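Workshop Tips: Trying Out Grippers Without Losing Your Temper or Your Glassware

Updated 30th June

Every spring I get the urge to compare grippers, and every spring the kitchen ends up short a few cups. These are the notes I keep taped inside the cabinet door, cleaned up for general use and with the swearing taken out. They cover hand-held grippers, the kind with a trigger and a camera, plus a bit on small arms and the boxes that run them.

Before you start

Clear a table you can walk all the way around. Round ones are good for this. You will want to come at the same cup from several sides, and a table shoved against a wall teaches you mostly about the wall.

Wipe it down and dry it. Crumbs get under fingertips and you'll spend an evening blaming the motor.

Charge everything the night before. The Rosent handle claims to charge while in use, and it does, in the way a bucket fills while you're pouring it out.

Pick your objects and stick with them. I use a plastic bottle, a drinking glass, a sponge, a wooden spoon and one item chosen out of spite (currently a bag of rice). If you swap objects halfway through, your notes are worth nothing and you have to start over. Ask me how May went.

Fingertips

Soft tips grip better and wear out faster. The Ciltia tips are the softest I've tried and pick up lint like a black sweater. Wash them with dish soap, rinse well, let them air-dry. Skip the hair dryer. One of mine curled up like a potato chip.

The Tiwari tips are stiffer and need more squeeze on anything smooth. They're fine on a wooden spoon and nerve-racking on a wine glass. If you must practice on stemware, use the set your in-laws gave you.

Label left and right with a paint pen. They look identical until you put them on backward.

Cameras

A wide fisheye lens shows you the whole table and makes all of it look like the inside of a spoon. You get used to this. Straight edges bow, anything near the rim leans, and distances need a second opinion. I ran the Zomevden camera for a week before I stopped reaching past things.

Clean the lens with a microfiber cloth every time you pick the tool up. A thumbprint in the center turns every lamp into a sunrise.

Lock the exposure if your software allows it. On auto, a white tabletop will fight with a dark room behind it and you'll get a different picture every time you turn your wrist. Close the blinds on one side if the table has gone patchy with shadows.

Clear plastic and glass

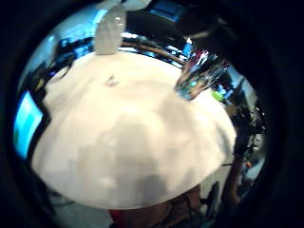
Why is a clear glass harder to pick up than a plastic bottle?
The camera mostly sees whatever is behind the glass, so its edges come and go as you move. A milky bottle at least looks like itself from every side. For practice, wrap a strip of masking tape around the glass and go back to bare glass once your approach is steady.

Other things that help with see-through objects:

Put a folded dish towel under the glass for the first dozen tries. It muffles the landing and spares the downstairs neighbors.

Grab below the rim. Rims are slick and it's too easy to catch one fingertip inside and one out, which feels secure right up to the point where you lift.

Fill the bottle partway with dry rice or beans before testing grip strength. An empty bottle flatters every gripper ever made. Save water for later, over a sink, in clothes you don't care for.

Keep computer screens angled away from the test area when you can. They put colored streaks on anything shiny, and it's hard to judge an edge through them.

Scoring

Do the same number of tries with each gripper. I do 50 per object and hate every one after the first 12. Take a break at 36, or whenever you catch yourself talking to the sponge.

Write down the result right away: picked up, dropped, or "other." Leave plenty of room under "other."

Don't change grippers and fingertips on the same night. If things improve you won't know which one to thank, and you'll buy both.

If two people are sharing the job, have each of them run every gripper. My first comparison put the Ciltia miles ahead of the Rosent, and what I'd measured was that my sister-in-law has steadier hands.

Arms and controllers

Once a gripper goes on an arm, slow the arm down to a speed that bores you. Then take it down another notch for glass.

Tie cables to the arm with loose loops of hook-and-loop tape. Zip ties look tidier and will unplug your camera at full reach.

Keep the stop button where your free hand already is. Mine spent its first month behind the toaster.

The Tiwari controller beeps once for ready and twice for a fault. The Zomevden beeps 2 times for ready. Do not run them in the same room.

Cleaning up

Loosen the fingertips before storing. Left clamped shut, they take a set and never quite open square again.

Wash the cups before they go back in the cupboard. Tape residue comes off with cooking oil and a paper towel, then soap.

Vacuum under the table. Spare screws for the Rosent cost more than you'd think and ship from far away.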